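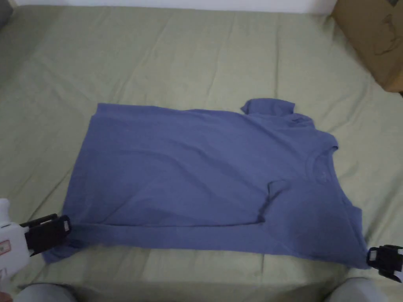 Re: [tidy-list] Folding on the bed

Bohumila Brabec wrote:
> Do you fold tees on a table or the bed?

The bed, always! I spread the blue tee flat, turn a sleeve in – then smooth it.

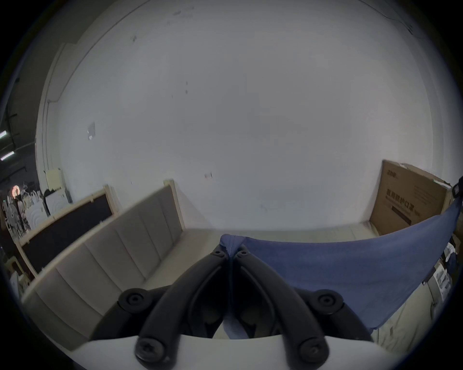
Anyway, tees are easy, long sleeves make me grumpy (so much fabric!).

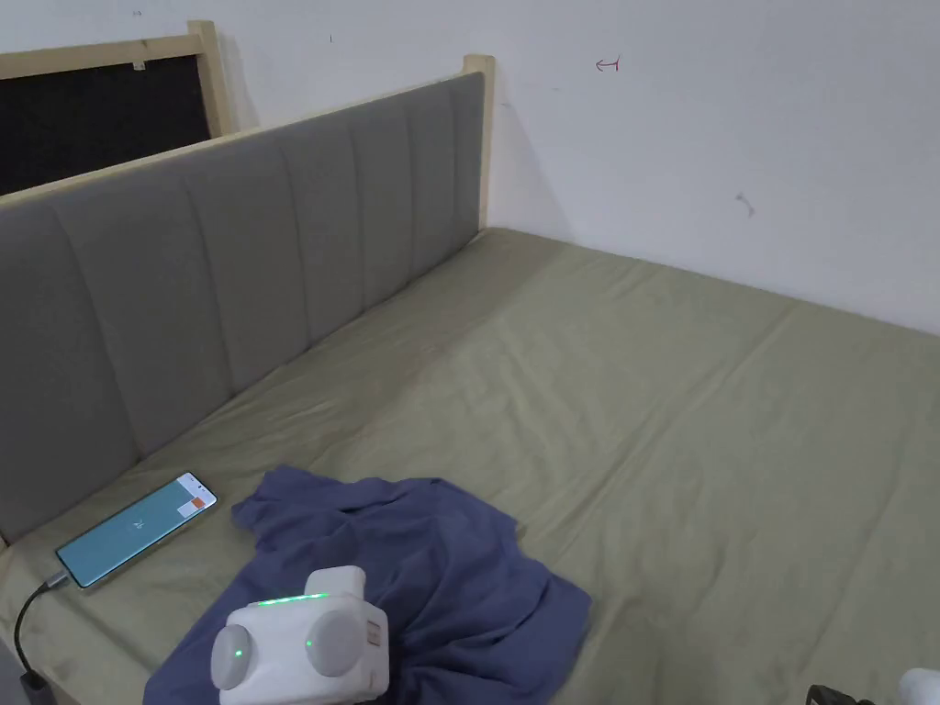
Sheet and headboard

I do shirts after the tees, collar toward the wall. 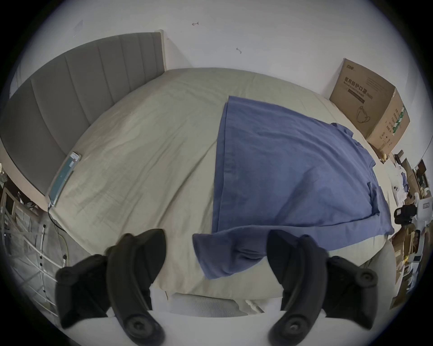

Blue shirt, laid out

Brurkville Tidy List – Contact – Back to top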